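Drucken
Per E-Mail versenden

PRESSEMITTEILUNG

Offene Werkstatt Skurum baut Greifarm zum Tischabräumen

Die Mitglieder der offenen Werkstatt Skurum arbeiten seit August an einem Roboterarm, der Geschirr und Lebensmittel von einem Tisch aufnimmt und sortiert. Vor jedem Umbau am echten Arm wird der Ablauf am Rechner simuliert.
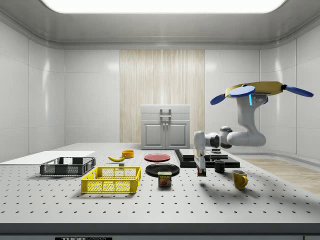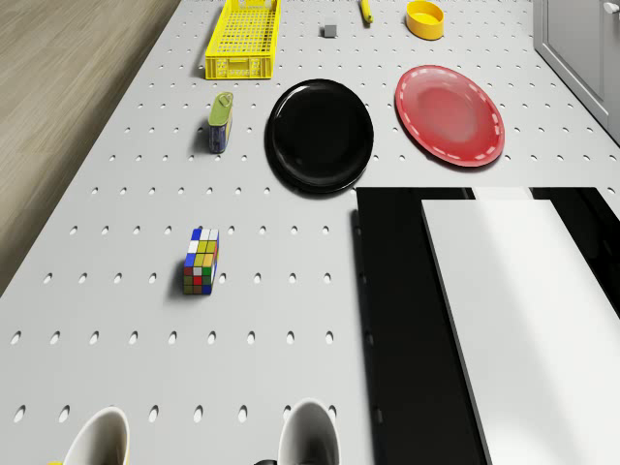
Simulation des Projekts »Furkton«: Lochplatte mit Kiste, Tellern und Bechern, im ersten Bild mit Greifarm.

Das Projekt trägt den Namen Furkton und wird von Tineke Verhoeven und Siebe Hermans geleitet. Die Gruppe besteht aus 10 Mitgliedern und trifft sich abends ab 19 Uhr. Bisher wurden in der Simulation fast 100 Durchläufe gerechnet. Schwierigkeiten machen vor allem flache Teller, deren Rand der Parallelgreifer schlecht fasst. Luuk Aerts überarbeitet dafür die Fingerspitzen, die in der Werkstatt gedruckt werden.

»Becher gehen inzwischen ganz ordentlich, bei den Tellern sind wir noch nicht so weit«, sagt Verhoeven. »Den Tisch bauen wir erst auf, wenn der Ablauf am Rechner stimmt.«

Die Steuerung stammt aus einem älteren Vorhaben der Werkstatt und wurde für den Arm angepasst. Baupläne und Programmcode sollen nach Abschluss frei verfügbar sein. Wer mitbauen möchte, kann sich in der Werkstatt melden. Vorkenntnisse sind nicht nötig.

Pressekontakt: Riet De Bruijn, Offene Werkstatt Skurum

Seite drucken | Seite als E-Mail senden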